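Category: About us / How we work
January 2022
By Jolanta Pawłowska
Reading time: 2 min

Hi, I'm Jolanta, and I run the bench side of Trellon with Bożena Wysocka. We teach pairs of small robot arms to handle laundry, and people who write to us mostly want to know how good the folding is. Fair question! But the thing I'd rather tell you about first is our house rules, which live in a ring binder called Clolden (long story, it was the name of a band) and which everyone here has signed.

The binder started with two pages. It has grown a bit. Rule one is still the one Bożena wrote on her first morning: hands stay out of the work area while the arms have power. Doesn't matter if the cloth is slipping, doesn't matter if you're sure. You hit stop, you wait, then you reach in.

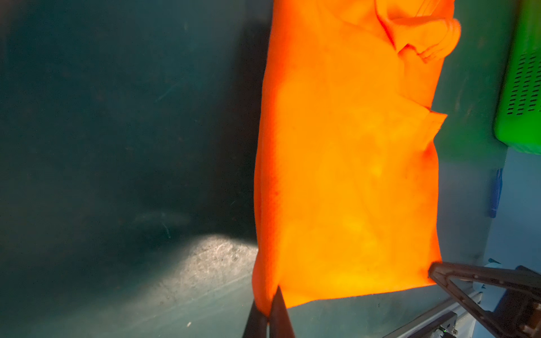
Orange cloth held at both bottom corners, from the wrist of one arm.

Rule four is about grip. We start every new fabric at the lowest setting and work up, and if a corner comes back with a mark we write it down, even when it's a rag from the bottom of the drawer. My old job was at Kongkaew, testing conveyor guards, and I was taught there that a log with only good days in it is no use to the next person. So ours has everything. As of this month it holds 2,301 entries, and a fair few of them just say "dropped it again."

Then there are the rules for finished work. Once a piece is folded it goes to the back and we leave it there until the session is over (I used to grab things early to tidy up, and I got told off for it, quite rightly).

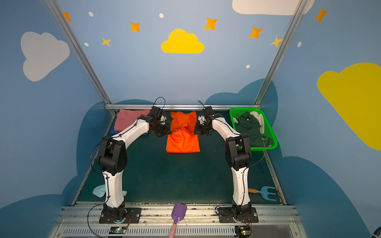 Both arms on the orange cloth, with a folded pair at the back left and the green basket at the back right.

We do borrow ideas. Bożena reads the published safety standards for fun, I think, and she turns the parts that apply to us into plain sentences that fit on a card. If a new starter can't follow a card on the first read, we rewrite the card. We also won't put a clip on this site that's been sped up unless it says so in big letters. We had words about that one with a customer in Plemberg, and they came round in the end.
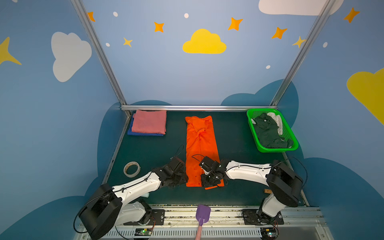

The whole binder gets read out loud once a year, with cake, and anybody can argue with any line. Last time we dropped a rule about labeling cables that we'd all been ignoring and put in a shorter one that people do follow. If you'd like a copy for your own workshop, write to us and ask for Clolden. It's free, you can change whatever you like, and Bożena would love to hear which bits you think we've got wrong.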